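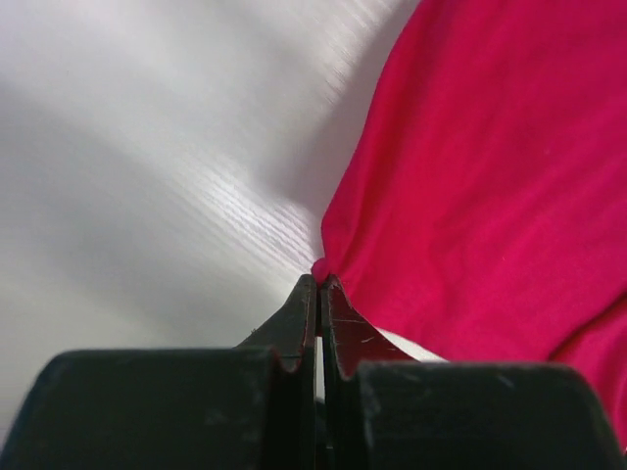
Folding laundry on a table: which tips hold up
4 min read

I have read a lot of laundry advice and I trust very little of it. Most of it seems to be written by people with a spare room, a label maker and one pair of pants. So over the past few months I tried the usual folding tips on a normal household's wash, on a plain white tabletop, and kept notes on what I would bother doing again.

"Start by smoothing everything flat." Half true. If you dump a T-shirt on the table and push at it with your palms, you mostly move the wrinkles to the other side. Find a corner first. Pinch it between finger and thumb, lift until you can see which way the cloth wants to hang, then find the matching corner. Hems are easier than sleeves. If all you can get hold of is a bit of the middle, put it down and look again.

"Drag it toward you and it will straighten itself." Sometimes. Soft knits come along fairly well, but they like to curl over on themselves, and then you have a flap underneath that you won't notice until the shirt is folded and has a lump in it. Before I make the first fold now I run a hand under the cloth.

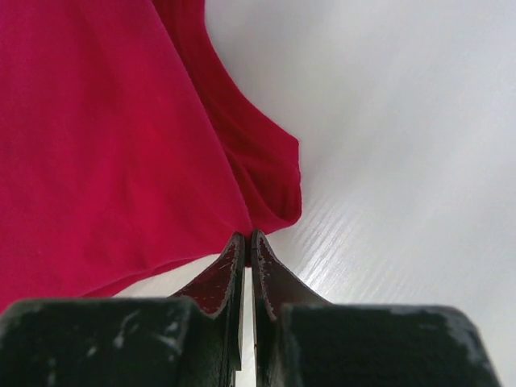
The lump is worth fixing even if you don't care how the drawer looks, because a shirt put away with one comes out with a hard crease across the front. I wore one like that to a wedding shower in May and was asked whether I had been moving house.

"Use a folding board." I bought the Birncombe one. It makes lovely rectangles out of adult T-shirts and is no use at all for kids' clothes, towels or anything with a hood. It also has to live somewhere. Mine lives behind the dryer, and I haven't gone looking for it.

"A shirt should take 10 seconds." Maybe in a video. I would ignore anybody who times laundry. The Dervishi method, which a neighbor swears by, promises a full basket in 9 minutes, and I think the full basket must be all washcloths.

"Spray the creases." The Trunstead wrinkle spray comes in a 480 ml bottle, and I went through a whole one. Plain water in a spray bottle did the same job on cotton. On a thick towel neither did anything I could see.

"Give the unfolded stuff its own container." This one I was sure would be nonsense, and I was wrong. A shallow tray beats a deep basket, as you can see what is in it and don't have to dig. Keep it to a few pieces at a time. Watch for small dark things tucked under bigger ones, which is how socks end up inside sweatshirts. The finished pile goes in a back corner, well away from your elbows, with the towels squared off and stacked flat.
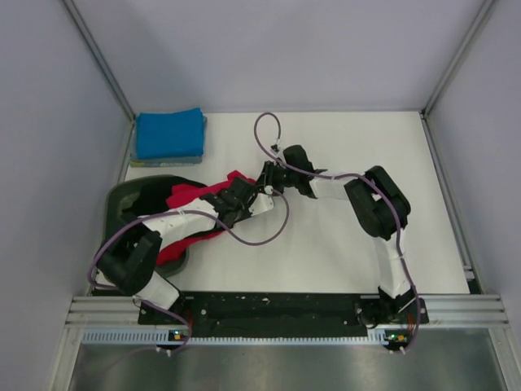 Storage tips I would skip

Rolling everything. Fine for a suitcase. In a drawer the rolls come undone as soon as you pull one out.

Standing shirts on edge. Works when the drawer is full and falls over when it isn't, so by the end of the week you are refolding.

Matching bins. Dallurness sells a set for closet shelves and they look nice in the catalog. I used shoe boxes.

Scented drawer liners. My sheets smelled like a gift shop until fall.

Questions or a tip you think I've been unfair to? Use the contact form. © All rights reserved. Back to top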